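Left hand grip fault: frequently asked questions
Wistside robot cell, block-sorting bench. Updated 27 July 2023
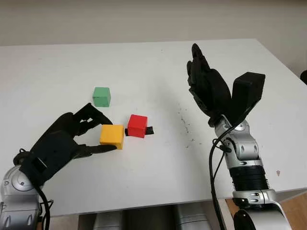
What went wrong?
The left hand stopped letting go when told to. It closed on a block as normal, then ignored the open command and stayed shut. The arm carried on to its next position with the block still in its fingers.

How often did it happen?
We logged 593 picks before we stopped the trial. The hand failed to release on 13 of them. The right hand had no failures.

Was anyone hurt?
No. Graciela Acuña was at the controls and pressed the stop button each time. Everyone else was behind the line.

What caused it?
Janka Vlček traced it to a worn connector at the left wrist. When the wrist turned far enough, the open signal dropped out — the close signal runs on a separate wire and was not affected.

Can I pull a block out of a stuck hand?
No. Press stop, switch off at the wall and wait for the lights on the base to go out. Only then ease the fingers back, starting with the thumb.

Can I use the cell now?
Yes, at half speed, with two people present. Full speed comes back once the new connector has done 100 picks without a fault.

Who do I tell if it happens again?
Write it in the cell log and tell Janka the same day. Leave the cell switched off until she has looked at it.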